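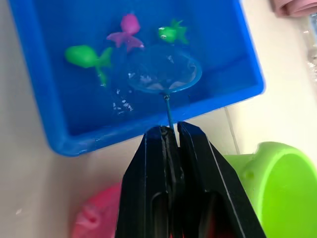

Letzten November war ich beim Besuchstag von Avatov in Flarkgate, und ich bin am Ende fast nur an einer Station hängen geblieben: Ein Roboterarm fischt mit einem kleinen blauen Kescher Spielzeugfische aus einer Wanne. Klingt albern, ist aber richtig knifflig! Das Netz sieht man im Wasser kaum, und der dünne Griff muss genau senkrecht zwischen den beiden schwarzen Fingern sitzen, sonst kippt der Ring beim Eintauchen weg.

Mich hat vor allem die Pflege interessiert (Berufskrankheit). Nach 80 Durchgängen ist Pause, dann werden die Finger abgenommen, abgetrocknet und mit 4 Schrauben wieder festgemacht. Danach fährt der Arm einmal langsam zum Wannenrand und zurück, damit man sieht, ob die Höhe noch stimmt. Auf dem Zähler stand 1179, und der Greifer war angeblich noch der erste. Das Wasser wechseln sie jeden Morgen, weil Schlieren die Kamera am Handgelenk durcheinanderbringen.

Ich durfte den Kescher dann selbst einspannen und hatte ihn prompt schief drin. Zu Dekgate nebenan habe ich es nicht mehr geschafft, die machten um vier zu.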